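Speaker notes: "Keeping a town choir going when you can't sing"
Elibariki Kimaro, March 30, 2018

OPENING (don't rush this, you always rush this)

Hi everybody. Thanks for having me, and thanks to the folks in the kitchen for the coffee. I run the Tendholm community choir and I have a terrible voice. I mean it. I croak. So tonight is the other side of choir life, the chairs and the sheet music and the phone calls, and how you keep people coming back through a long wet March.

Quick show of hands: who's in a choir now? Who used to be? (Wait for hands. Talk to the "used to be" people, they're the ones I want.)

WHY PEOPLE QUIT

When I took over we had 30 names on the list and on a bad night maybe a third of them in the room. I called every single one who'd stopped coming. I figured it'd be the music. Hardly anyone mentioned the music! They said they missed one rehearsal, then they missed two, and then they felt too embarrassed to walk back in.
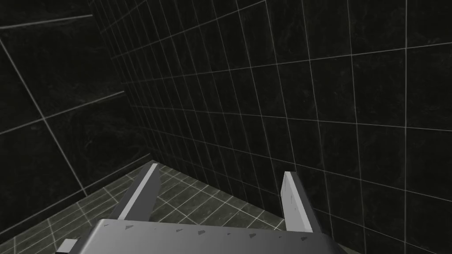

So we changed how we start. The first 2 songs of the night are always ones everybody knows already, even if you've been gone since Christmas. You can walk in cold, stand at the back, and be singing inside a minute. (Tell the Ullell story here if they're laughing. If they're quiet, skip it and go straight to the money.)

Ullell story: we did a swap concert with the choir over there, and I'd packed the wrong folders. All altos. Every folder, alto. We sang the first half in something like unison and a lady in the front row told me it was the best we'd ever sounded.

MONEY, SORRY

We raised 791 dollars from last year's bake sale and raffle, and I was thrilled until I saw what the hall at Idgate wanted for the spring concert. Ask for the daytime rate. Ask if you can set up your own chairs. I got 200 knocked off just by offering to stack everything afterward, and my back has forgiven me, mostly.

Sheet music: buy it, please. Photocopies are how you end up with page four missing in front of your mother-in-law.

SNACK TABLE

I'll fight anybody on this one. The break matters as much as the singing. Put the food where the new people are standing, so the regulars have to come over and say hello. Fruit, cookies, whatever's easy. Keep the break long enough for a real conversation and then be strict about ending it (I use a bell, they hate the bell). 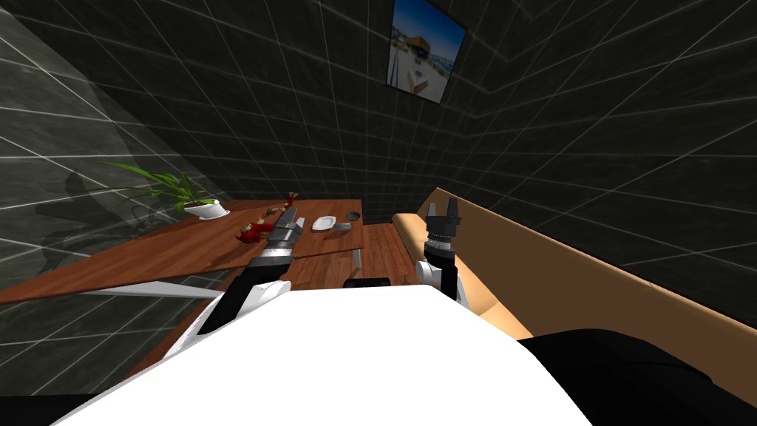 PICKING SONGS

Let them vote, but you make the list they vote from. Lema, our pianist, gets a veto, and she uses it. One hard piece a season, no more. Put it in the middle of rehearsal when voices are warm and people haven't started looking for their car keys.

(Play the clip now. If the sound doesn't work, DO NOT sing it yourself.)

Then questions. Leave the sign-up sheet by the door and mention the parking lot closes early.

3 comments

marjorie_alto: I was one of the "used to be" hands. Came back last week and stood at the back like you said. Knew both songs!

Dale P.: Did the bell come from the school? Ours went missing.

tenor2: Please post the song list, I couldn't write fast enough.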